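March 18, 2023

Copy notebook, Brenico renewal letters. Second round.

Picking up from the December round. That one went out with a single offer (renew for the full year, reply by the date) and did badly enough that Fallahi asked for a rewrite before the next batch. I've drafted two versions and want the reasoning written down before I forget which line came from where.

**Version A** opens with the price going up. Old rate, new rate, date of the change. The loss is in the first sentence and the offer is in the second. 67 words to the sign-off.

**Version B** opens with a question about how the customer used the service last year, then gives the same offer. Longer, and the price doesn't turn up until the third paragraph.

Both have the same reply card and the same envelope. I wanted to change the envelope as well but Shahab Ghaffari talked me out of it, and he's right, we wouldn't know what did the work.

Test calls this morning. I read each opener aloud to people on the Fliltley list who had agreed to be rung. 26 calls, 19 got as far as the offer. Notes on those are in the blue folder. General impression is that A gets a faster answer, in both directions. People who were going to say no said it straight away. B kept them on the line, but several asked me what I was selling before I got there, and one asked twice.

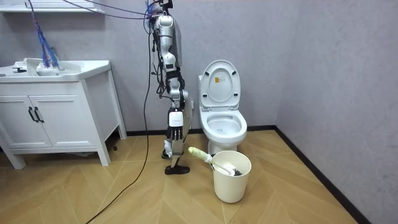 Anchoring is the part I'm least sure of. The December letter put the yearly price first and the monthly price underneath, on the theory that the big number makes the small one look light. On the phone it didn't play that way. Customers heard the yearly figure and stopped listening. Shahab thinks the anchor has to be something the reader would already have paid for, so we tried a few comparisons from around the home. A new toilet or a bathroom vanity was the best of them: people have a rough idea of what one costs and don't resent being told. A restaurant meal was the worst, as half of them started telling me they don't eat out anymore.

So for the next draft, vanity comparison in the second paragraph, monthly price straight after, yearly price on the reply card only.

Other bits:

- "Most of our customers renew" is out until Zurnonlow sends the real renewal numbers. I won't print a social proof line we can't back up.
- Deadline stays, but it has to be a true deadline. Fallahi to confirm the old rate really does end then.
- The P.S. in A repeats the offer word for word. Try it with the phone number instead.
- Colour of the reply card: leave it cream. Not testing that now.
- Cheque option still printed on the card. Ask whether anyone uses it.

Sample size is small and they were all people who like us enough to take a call. I wouldn't pick a winner on it. Split the next mailing evenly, A and B, vanity line in both, and code the cards in the bottom corner so whoever opens the mail can sort them.

Still to write: the follow-up for people who don't answer either one. I have an opening for it, don't like it.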